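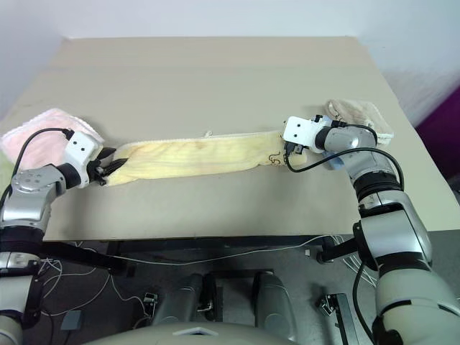 How often should nest boxes be checked once the season starts?
Every seven to ten days from first nest material until the young are feathered, then from a distance only.

Bendside Nest Box Trail: Inspection Checklist with Comments

Use one sheet per round. Mark each line OK, FIX or N/A and write the box number next to any FIX. Comments under the lines come from last year's sheets and the February walk-through.

Before you go out

1. Permit copy and trail map in the bag.
Comment: The map was redrawn over the winter. Box 9 is now on the creek side of the path. Throw out the old maps.

2. Gloves, dust mask, mirror, screwdriver, scraper, trash bags.
Comment: Masks are for cleaning out old nests, which can hold mouse droppings. Two sheets last year had this line blank.

3. Weather suitable.
Comment: Don't open boxes in rain or strong wind, or when it is below 50 degrees. Early morning is also out, as hens are often laying then. Start after 10 a.m.

4. Ladder checked for cracked feet and loose rungs.
Comment: Only Box 4 and Box 12 need it. The short ladder has a bent spreader bar and has been tagged. Do not use it.

The approach

5. Path to the box clear and safe to walk.
Comment: The footbridge at Brullberg is slick on the north end. Two boards are soft. Reported to the township, no date given.

6. No wasps going in or out.
Comment: Stand to the side and watch the hole for a full minute. Box 6 had paper wasps under the roof in both of the last two summers. We rubbed bar soap on the inside of the roof in February.

7. Tap the side before opening.
Comment: Gives the adult a chance to leave. If she stays put, close up and write "adult sitting."

The box

8. Roof tight, no splits, no daylight at the seams.
Comment: Box 2 roof replaced. Box 11 has a hairline split on the back edge, fine for this year, look again in the fall.

9. Entrance hole round and not enlarged.
Comment: Squirrels have chewed Box 7 on the left side. A metal hole plate is on order from Mavromatis.

10. Drain holes open in the floor.
Comment: Poke them through when the box is empty. Never with eggs or young inside.

11. Door latch closes and stays closed.
Comment: All 17 boxes had the latch screw changed to the longer one. If it turns without biting, write FIX.

12. No nails or screw points sticking through inside.
Comment: Box 15 had one, low on the back wall. Ground flat.

The pole and guard

13. Pole upright and firm in the ground.
Comment: Box 13 leans toward the field after the thaw. It needs resetting before anything moves in.

14. Predator guard in place, no gap at the top.
Comment: The Tastum guards slide down when the clamp loosens. Push up on the guard by hand. If it moves, tighten it.

15. No branches or tall weeds within reach of the box.
Comment: Cut back the brambles at 3 and 8. Take the cuttings with you, a pile at the base gives snakes cover.

16. Boxes spaced as mapped.
Comment: Bluebird boxes stay 300 feet apart, except for the pairs put up for swallows. Don't move a box on your own.

Contents

17. Record species, eggs, young, and rough age of young.
Comment: Use the mirror and keep it under one minute. If you are unsure of the species, write "unknown."

18. From day 13 on, do not open the box.
Comment: Bluebird young can leave too early if disturbed. Look from the path and note whether adults are carrying food.

19. Dead young or abandoned eggs.
Comment: Leave them alone and call the trail line. Most native nests are protected even when they look finished.

After the round

20. Hands washed, scraper and mirror wiped down.

21. Sheet turned in to the Bendside box by the trailhead sign.
Comment: Sheets left in cars get entered late. Write the start and end time at the top.

Still open from February: Box 7 hole plate, Box 13 pole, short ladder to be replaced.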